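Wrist cam only vs. wrist + overhead for soft stuff: our numbers, please poke holes

lintroller
Posted 9:14 pm

OK so this is a follow-up to my whiny post in March, where I said I was going to drop the overhead camera and see what happened. It happened, and I have numbers, and I'm not sure I believe them.

Quick recap for people who skipped that one. We're a tiny group (three of us plus whoever we can bribe with pizza) working on deformable object grasping under the project name Grimden. Policy is plain imitation learning, nothing fancy, action chunks, small vision backbone. The training set is 977 teleoperated demos, all collected in our room at Irkmont. Every demo was recorded with both views, the overhead one and the fisheye on the wrist. Then we trained two policies on the exact same demos. One sees both cameras. The other sees only the wrist.

Test was 100 trials per policy on cloth-covered and paper-covered objects, same start poses, shuffled order. Success means object picked up, moved to the tray, covering still on.

Both cameras: 71
Wrist only: 78

Wrist only WON. I had bet lunch on the other side. My gut feeling is that the policy with both views leans on the overhead image for the whole approach, and then the arm blocks that view right when it matters, and it has never really learned to read the wrist image for the last bit. With only the wrist it has no choice.

I'm posting one view from the wrist so you can see how the object swallows everything once you're close. You still get a surprising amount of room down the left side, which I want to come back to.

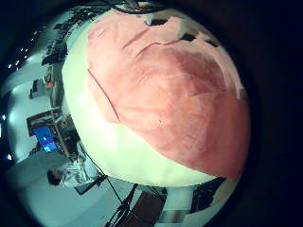 Wrist fisheye, raw, no undistortion. Pink over cream, creases and all.

So the thing I keep chewing on is the creases. You can see them fine in that view, and I'd love to say the policy is using them to pick where to grab. I can't prove it. I ran saliency maps and they light up along the boundary where the pink stops and the cream starts, which would be a sensible thing to look at, but saliency maps will light up on anything if you stare long enough.

Tell me what I did wrong!

grommet_77
Posted 9:40 pm

Seven points on 100 trials each is nothing. Put an interval on it and the two overlap like crazy. I'd title this "dropping the overhead camera didn't hurt" and go to bed happy.

Also, how many training seeds? Please say more than one.

lintroller
Posted 9:52 pm

...one. One seed each. I know, I know. Each run ties up our only decent GPU for a day and a half.

Fair on the interval. I'll reword it in the writeup. "Didn't hurt" is still interesting to me though, the overhead mount is a pain and gets bumped constantly.

pasta_kinematics
Posted 10:05 pm

I'm going to disagree with grommet a little. Yes it's inside the noise, but we saw the same direction on Fandano with towels, and that was four seeds. Ours was a smaller gap. Two groups, different arms, same sign, I'd start paying attention.

What worries me more is your background. Look at how much of the room is in there. Monitor with a blue screen, shelves, ceiling lights, a person in a light shirt leaning in. If all 977 demos came out of that one room, the wrist policy can use the room as a map. It doesn't need to know a thing about creases. It sees the screen at a certain spot on the left and it knows where the arm is.

So wrist-only could be winning as a localization trick. Did you test anywhere else?

lintroller
Posted 10:11 pm

That's the bit I wanted to come back to, and you got there first, ha. No, same room for everything. We could roll the whole rig down the hall but the lighting is awful in there (maybe that's good?).

tuesdaybot
Posted 10:30 pm

Awful lighting is good, do it.

Cheaper thing to try tonight: mask the background at test time. Gray out everything outside a rough outline of the object and rerun maybe 50 trials. If success falls off a cliff you have your answer. And keep the vignette where it is, ours freaked out once when somebody cropped the black corners and we lost a week to it.

grommet_77
Posted 10:38 pm

Masking at test time puts the policy out of distribution though. It could fall off a cliff just from seeing gray where it has never seen gray. You'd have to train with random masking too or you learn nothing.

tuesdaybot
Posted 10:46 pm

You learn a bit. Compare gray mask vs. swapping in a background from a different demo. If gray is fine and the swapped room kills it, it's reading the room. If both kill it, OK, you win, it's ambiguous.

grommet_77
Posted 10:49 pm

I like the swap version better. Fine.

softgrip_sal
Posted 11:20 pm

Reading along from the Grabowska side, we do mostly bagged food so not the same thing. Question about the dark stuff at the top of the object in your view. Is that shadow or is something sitting on it? I can't tell, and if I can't tell from a still I wonder what a small backbone makes of it. We had a run where the policy went straight for dark patches because in the demos those happened to be folds, and then it went for actual shadows at test time. Looked ridiculous.

Also are you undistorting at all before training? Caption says raw.

lintroller
Posted 11:34 pm

Raw all the way through. We tried undistorting back in the early days, lost a big chunk of the edges and it did worse, but that was with so few demos that I wouldn't quote it to anyone.

On the dark bits, I can't say from that image either. Good catch on the shadow thing, I'm going to go through the failures and tag them by where the gripper closed. There are 22 wrist-only failures so it's an evening's work.

pasta_kinematics
Posted 11:41 pm

Tag the successes too or it won't mean much. If 90 percent of all grasps go to dark patches and most of them work, the failures alone will fool you.

lintroller
Posted 11:47 pm

Ugh, yes. OK, plan: background swap first, then tag all the grasps, then drag the rig down the hall. Second seed starts tonight on the wrist-only one.

grommet_77
Posted 11:50 pm

Second seed on BOTH please

lintroller
Posted 11:51 pm

Both. The GPU hates you.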